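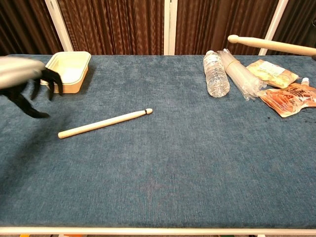 Nomcombe Rovers

Nomcombe Rovers are a non-league football club from the town of Nomcombe, and I should say straight off that I've followed them since I was small enough to be lifted over the turnstile, so take this entry in that spirit. I've tried to keep the facts in one place and my moaning in another. They do run into each other a bit.

The club play at Cosgrove Lane, wear maroon shirts with sky blue sleeves, and are known as the Tanners after the old leather works that used to stand behind the railway end. The works went years ago but the nickname stuck, and so, on a warm afternoon, did a faint whiff of the place (my dad swore he could still smell it long after they'd knocked it down).

Origins

The club began as a works side, made up of lads from the tannery who wanted a game on their afternoon off. For the first few seasons they changed in a pub and carried the goalposts across the road themselves. They joined the district league, finished bottom, finished bottom again, and then for reasons I've never seen properly explained they won it by a mile. The club history puts it down to a new centre forward. My gran always said it was because the best two teams had been moved up a division!

The split from the tannery came when the owners wanted the field back for a loading yard. Rovers moved to Cosgrove Lane that summer and have been there ever since.

Cosgrove Lane

I love this ground and I can't pretend otherwise. It has one proper stand, with 239 wooden seats, and the rest is standing. The seats used to be numbered, but the numbers have mostly worn off and people just sit where they've always sat. Woe betide you if you take somebody's place by the halfway line.

Behind the far goal is a covered terrace called the Shed, which holds more people than you'd think and leaks in more places than you'd like. The pitch slopes down towards it. Visiting managers complain about the slope every single year, and every year Rovers choose to kick uphill first if they win the toss. I've never been convinced it makes any difference, but I'd be upset if they stopped.

The tea hut is next to the Shed. Pies go early, so get there before half-time. The floodlights were put up for a cup replay and are a bit dim over by the corner flag on the road side, where our left-backs have traditionally had their worst moments.

The cup run

Ask anyone in Nomcombe about the club and you'll get the cup run, usually whether you wanted it or not. Rovers came through four qualifying rounds, three of them away from home, and reached the first round proper for the only time so far. They lost it 2-1 in the rain in front of a crowd that still hasn't been beaten at Cosgrove Lane, and the equaliser that was ruled out for offside remains a sore point. I was stood level with it. He was on by a yard.

The money from that run paid for the new dressing rooms and a proper drain under the bottom goalmouth -- not the most romantic way to spend it, but we'd had five matches called off the winter before and something had to be done.

Rivalry with Nosholm Athletic

Nosholm is up to 15 minutes away on the bus, and that's quite close enough. The two clubs have met 109 times in all competitions, and Nosholm have won more of them, a fact I include only because somebody would write in if I didn't.

The December fixture is the one everybody looks forward to. It's usually freezing, it's often dreadful to watch, and it brings in the best gate of the season. There was a spell when the two sides were in different divisions and the only meetings were in the county cup, and it felt as though something had gone missing from the winter. Then Nosholm were relegated and we got them back. I'd be lying if I said I was sorry about how it happened.

There's a trophy of sorts, a battered coal scuttle that goes to whoever wins the league game at Christmas. Nosholm had it for so long at one point that they'd started keeping umbrellas in it.

The Rirnivgate years

The less happy part. When the Shed roof was condemned the club couldn't afford to mend it, the council wouldn't let matches go ahead next to it, and Rovers spent a season and a half sharing a ground at Rirnivgate. It was 30 miles each way. Crowds dropped off, as you'd expect, and so did results, and the club went down with two games still to play.

I went to most of them, and what I remember is the wind. Rirnivgate's ground sits on top of a hill with nothing round it, and goal kicks came back over the keeper's head. Their people were kind to us, though, and let us have our own corner of the clubhouse with our own pennants up. A few Rovers supporters still go over for a match when we haven't got one.

The first game back at Cosgrove Lane was a goalless draw. I've seldom enjoyed one more.

Recent seasons

Promotion came back round eventually, through the play-offs and on penalties, and the club have bobbed about in mid-table since then. The current side pass the ball more than I'm used to. There's a fair bit of grumbling in the stand about it, mostly from the people who grumbled about the long ball before, and I've done my share of both. What I'd really like is a centre half who heads it away first time -- we've let in far too many from corners, and you can see everyone around me wince as soon as the flag goes up.

The women's team share the ground and have been much the better of the two lately, with back-to-back county titles. They kick off in the afternoon, usually at two, and the pies last longer.

Colours and badge

The maroon and sky blue came with the move to Cosgrove Lane. Before that the team wore brown, supposedly because the tannery had cloth going spare. The badge shows a tanner's knife over a bridge. There was an attempt to replace it with a swooshy sort of football a while back, and it lasted one pre-season friendly before the old one was sewn on again. You still see the swooshy shirts at car boot sales, and I've got one myself, for gardening.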